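第四讲 仿真数据采集的规矩(讲义)

课程主页上一直有人问我,为什么第四讲没有公式。因为这一讲讲的是规矩呀!前三讲把运动学和坐标系过了一遍,大家也都在 Turel 里把双臂跑起来了,我看了交上来的第一批数据,心情嘛……有点复杂。能用的很多,可是文件名叫“最终版2”的也很多。所以这一讲我想老老实实聊聊:在仿真里录一条操作数据,从开场景到归档,哪些事必须做,哪些事最好做,哪些事我自己也经常偷懒。

先说场景。我们用的是练习房间那一套,桌子、门、橙色地板,桌上地上散着各种物件。

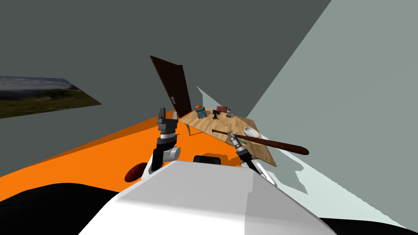

本页最后修改:10月

一、开录之前

头部视角打开以后,先别急着动手臂。我的习惯是把画面整个看一遍,地平线歪没歪,两只夹爪在不在视野里,目标物体有没有被别的东西挡住。像上面这个视角,地平线歪得很厉害,墙、门、桌子全跟着斜。歪本身不算错,头部朝向本来就是机器人状态的一部分,可是你得知道它是歪的,而且得写进记录里。去年有一组同学把倾斜的画面在后处理里“扶正”了,动作却没跟着改,结果训练的时候图像和关节角对不上,查了整整一个星期(我也陪着查了,咖啡喝了不少)。

规矩只有一句:原始画面不许旋转,不许裁剪,不许调色。要改就另存一份,原始的那份谁也别碰。

再说物体。桌上横着一根棒球棒,粗的那头伸出了桌面,右手夹爪就在它下方。长物体伸出桌沿的时候,请把它当成会动的东西来规划,哪怕你这一条任务根本不碰它。手臂抬起来之前先看上方净空,再看前方。地上也一样,画面左边那只橄榄球离机身不算远,底盘要移动的话先查碰撞设置。

随机种子要记。场景版本要记。操作者要记,写真名,别写“我”。这三样我检查得最严,缺一样就退回。

二、腕部视角的几条约定

腕部相机是我最喜欢讲的部分,因为大家总觉得它“反正会跟着手走”,然后就忘了它。

约定一:每条数据的第一帧,夹爪应当张开、空着。这样做的好处是后面写脚本自动切分特别省心,张开到闭合的那个时刻一找就找到了。如果任务本身要求手里先拿着东西,那就在备注里写明,别让后面的人猜。

约定二:两根手指的指尖都要在画面里。只看得见一根的,重新调相机安装位姿,调完再录。

约定三:背景单调没关系。有同学问过我,腕部画面里几乎只有一大片灰绿色,这种帧是不是该删掉?不要删!接近目标之前的空旷帧对策略学习同样有用,何况删帧会破坏时间戳的连续性。我宁可你多留,也不想看见一条数据中间莫名其妙跳一下。

约定四:角落里露出来的东西也要留意。画面右上角斜着一块深褐色的板子,右下角还夹着一小块黄绿相间、斑斑驳驳的东西,只露一点边。标注的时候,认不出来就标“未知”,千万别凭印象写个名字上去。我在 Dhillon 那套标注工具里专门加了“未知”这个选项,就放在第一位,请放心大胆地用。
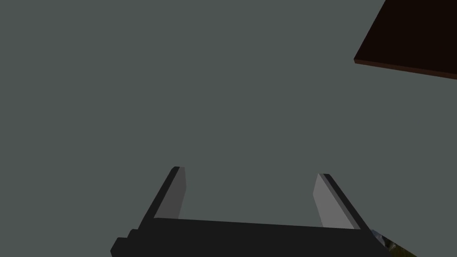
三、靠近复杂物体的时候

拿放碗和罐子,大家都熟了。麻烦的是金属件、圆环、细杆挤在一起的区域。这种地方我要求放慢,速度上限设成平时的一半,手指和周围物体的接触检测必须开着。理由很实际:仿真里穿模是不会疼的,夹爪可以毫无感觉地从一块木板里穿过去,画面看着还挺顺,可这条数据要是拿去真机上跑,那就不是好看不好看的问题了。

说到穿模,我们的数据上限是每批 400 条,每条最长 3000 步。别为了凑满 400 条放宽标准,交 100 条干净的,我给的分会更高(真的,评分表里写着呢)。

近距离操作时,请对照这几件事:

手指两侧是否都有余量。只看目标那一侧是最常见的毛病,另一根手指往往先蹭到东西。

细长的东西从哪里来,往哪里去。杆子拐弯以后可能正好落在手指旁边,像下面那张图里,一根橙色细杆横着走了一段又往下折,离右边那根手指很近。而且杆子和背后的大面都是橙色,只靠颜色分割多半要漏,请配合深度图一起看。

表面上那些锯齿状的明暗块。木板上一块深一块浅,边界像积木一样,看起来像阴影的边缘。标注时不要把它当成单独的物体,也不要当成木板的破损。渲染质量这件事我跟助教 Angelica Padilla 讨论过好几次,她主张统一关掉阴影,我主张保留,目前是保留,谁想改主意可以来办公室吵一架。 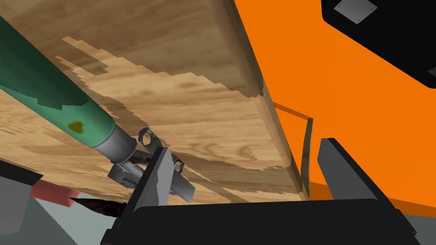 图3 近距离腕部视角:绿色圆柱的灰色端盖、金属圆环与张开的两指

四、什么时候必须停

录制过程中出现以下任何一种情况,立刻停,不要想着“先录完再说”:物体突然弹飞;夹爪和物体互相穿过;画面卡住而关节读数还在变;你自己不确定刚才发生了什么。最后这一条我特别想强调,操作的人拿不准,审核的人只会更拿不准。

停下来以后,保存日志,给这条数据加上“中止”标签,一起交上来。失败的数据也有价值,第七讲我们会专门拿它们做异常检测。编号 788 的那条就是很好的教材,我到时候放给大家看。

五、归档和互查

归档统一走 Skelum,目录结构照着模板来,一个任务一个文件夹,原始画面、关节数据、备注各放各的。备注请用完整的句子写,“ok”不算备注。Clikum 的导出脚本目前对中文路径还有点脾气,文件夹名字先用拼音吧,等我修好了再通知。

互查是两人一组,交换着看,抽查五条,头部视角和腕部视角都要看,看完签名。不许自己查自己的!我知道有人这么干过。

作业:按本讲的规矩重新整理第一批数据,补齐缺的种子和版本号,下次上课前一天晚上十点之前上传。补不齐的单独列一张表,写清楚缺什么就行,不扣分。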